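4.2 Sizing the purchase from simulated trials

The procurement plan for the Villonthorpe site allowed for one arm in the first year and left the second open. Quotations had been obtained from Drakard and Brandão, but neither stated a working reach in terms that could be set against a domestic worktop. We therefore ran the table-clearing task in simulation before committing any part of the equipment budget, following the costing method set out by Gouveia in Section 3.

Each candidate mounting position was tested over the same set of kitchen layouts. A total of 2,000 episodes was scheduled, of which 1,826 ran to the end without a solver fault and were kept for analysis. Faulted episodes were not repeated. Of those kept, 261 ended with the arm at a joint limit, and most of these came from the mounting position furthest from the island. Moving the base closer removed the problem in all but the widest layouts – at the price of a heavier floor plate, which Drakard lists as a separate item.

The cost model has three terms: the arm and its controller, the mounting hardware, and the annual service contract. Grippers were budgeted as consumables and are excluded from the totals. Delivery was costed from the Jernetti depot for both suppliers.

Figure 3 gives one of the island layouts used in the reach trials, with a fork and a plate as the target items. Cutlery set the stricter requirement on finger clearance, and the gripper allowance was fixed on that basis.

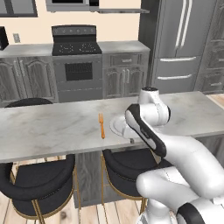
Figure 3. Simulated kitchen layout with the arm reaching over the island; the fork lies to the left of the plate.

Bar stools were kept in these layouts because they restrict where a floor plate can be placed. On the results above, Cordeiro recommended ordering a single arm with the near-side mounting and holding the remaining funds until the January review. The service contract would then start on delivery – not on signature, as first quoted.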